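Session 4: Drawing animals from life – fur, feathers and weight

Bring the sketchbook you used last time and two pencils, a 2B and something softer. Charcoal is fine for the second half. Reading for this week is the Wutberg chapter in the course pack, up to the plates.

Most of the trouble in animal drawing starts with the outline. Students draw the edge of the dog first and then try to fill it with dog. Start with the spine. One line from the back of the skull to the base of the tail tells you where the weight sits, and the legs can be hung from it afterwards. With a sleeping animal the line is slack and easy to see. With a standing horse it is flatter than you expect.

Exercise A. Make 40 gesture drawings over the week, none longer than a minute. Do not rub anything out. If the animal moves, leave the drawing and begin another on the same sheet.

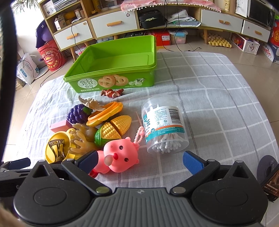 Exercise B is slower. Choose one pose from the first set and work it up to a full page, keeping the spine line visible. Fur should go in last, and only where the form turns – along the jaw, under the belly, behind the elbow. An even coat of small marks flattens everything.

Feathers need a different approach. Block in the wing as three overlapping groups before you draw any single feather. The Kılıçarslan bird studies (course pack, page 157) show this clearly, especially the unfinished heron.

Paper: Gilance cartridge is good enough for both exercises. Please avoid the very smooth sheets, as charcoal slides about on them.

Written part: about 600 words comparing two animal drawings from different centuries. Say how each artist dealt with weight. Biography is not needed.

Hand in both exercises and the written part at the Wondus studio, first session in February.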